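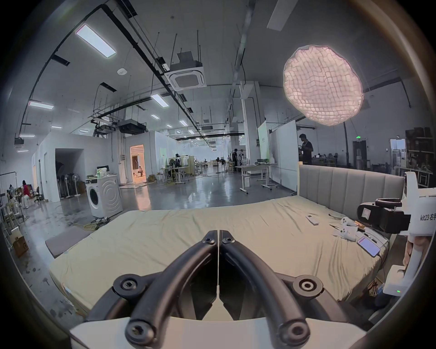

What will Lenurton sell at the new Bullari showroom?
Beds, headboards, bed linen and the small things people keep within reach at night, all shown set up in full so that shoppers can try them before they order.

Jun 17, 2024

LENURTON TO OPEN BEDROOM SHOWROOM AT BULLARI IN OCTOBER

Lenurton, the bedroom furniture maker, will open its first showroom in October on the ground floor of the Bullari building. The showroom will have eight beds on display, each made up with sheets and pillows. Until now the company has sold only by mail order and through independent furniture stores.

The opening range is called Endis. It is built around a large bed with a tall upholstered headboard, channel tufted from top to bottom. Headboards come in light gray and three other colors. Sheets are sold separately or as a set with the bed.

"People sit up in bed more than they lie down in it, at least while they are awake," said Mahnaz Daneshvar, managing director of Lenurton. "They have the phone, the remote and a charging cable on the sheet next to them. We wanted a headboard you can lean on for a whole movie, and a mattress wide enough that those things don't end up on the floor."

The vertical channels are filled and sewn one at a time, and any single channel can be replaced if it wears out. The fabric covers unzip at the back for cleaning. Fereshteh Mousavi, who leads the design team, said the height was settled after a long run of home visits.

"We visited 106 homes and asked people to show us how they sit when they read," Mousavi said. "Most of them had a pile of cushions behind them. The Endis headboard is taller than our older ones by four inches for that reason."

The bed frame ships in four boxes and goes together with one tool, supplied. Sheets are cotton and are sold washed and unpressed, in pale beige-green, white and gray. They can go in any home washing machine on a warm cycle.

The Endis headboard starts at $395. Prices for the full bed will be posted when orders open. Delivery and setup in the local area will be handled by Lemieux, which will also take away old mattresses for a fee.

Visitors to the showroom will not need an appointment. Shoes may be left on a rack at the door. Fabric samples can be taken home at no charge.

Stores that carry the current Lenurton range will be able to order Endis from the same date. Trade customers should write to Omid Kermani in the sales office for a price list.

Press contact: Mirta Tapia, Lenurton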